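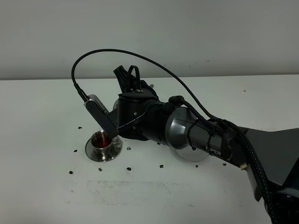 The cable has been the whole problem since the spring, and I have spent more evenings on it than on everything else in this build put together. On paper it is the easy part. The wrist camera needs one wire, the wire needs to get back along the arm, and the arm needs to be able to turn its wrist without strangling itself. My current answer is the big loop you see going up over the gripper and down to the middle of the arm, where it gets bundled in with the rest. It looks like a coat hanger that lost a fight. It also gives the wrist more slack than any of the tidy versions did, so the tidy versions are in a drawer.

I had four of those, if you count the one made from curtain wire. Version one ran flat along the link under zip ties and was beautiful for an entire afternoon. Then I asked the wrist to roll all the way over and the camera dropped off the bus with a little click. I replaced the plug, did the same thing again to be sure, and replaced the plug again.

The arm lives at the Malside workshop these days. It used to be in my spare room, until a test in December swept a lamp, a mug and half a bag of M3 washers onto the floor at a time of night when the people downstairs had views. Malside has a solid table, a plain wall, and a door that shuts. It also has Cathal Gilmartin, who builds harpsichords two benches over and has never once asked me what the robot is for. I appreciate this more as time goes by.

What it is for, this month, is tea. The job is called Sandu in my notes, for reasons that made sense when I wrote them. Sandu has to find a steel cup on a metal saucer, work out where the rim is, and lift the cup without turning the table into a tea table in the bad sense. I picked shiny metal on purpose. I was feeling confident that week. To a small camera, a polished rim is mostly a picture of the ceiling lights, and my rim finder has now reported a cup in 13 places where there was no cup, including one well outside the building.

The fix so far is boring. I turned the exposure down, threw out anything brighter than a threshold I arrived at by guessing, and made the code look for the dark ring of tea instead of the bright ring of metal. Tea holds still and doesn't sparkle. It does mean Sandu has no opinion at all on empty cups, so I've written that down as a feature.

The log folder is up to 2425 runs. Plenty of those are me pressing start, saying a word, and pressing stop. I name the good configs after places I'd like to visit, and Rurkia is the current favorite: slow approach, camera tilted down, gripper kept well up out of the way until the rim is found. Leremport was faster and I don't want to talk about Leremport.

Still on the list for July 2026:

A proper strain relief at the wrist. The clip does its job, but I check it before every run like a man checking the stove.

Some kind of limit on wrist roll in software, so that I can't ask for the thing that kills plugs.

A second saucer to practice on, in something dull. Cathal has offered a clay one with a chip in it.

I did price a slip ring, which would let the wrist spin forever and retire the loop for good. Then I looked at how I'd have to mount it, closed the tab, and put the kettle on. If anyone has fitted one to a small arm without remaking the whole wrist, the comments are open.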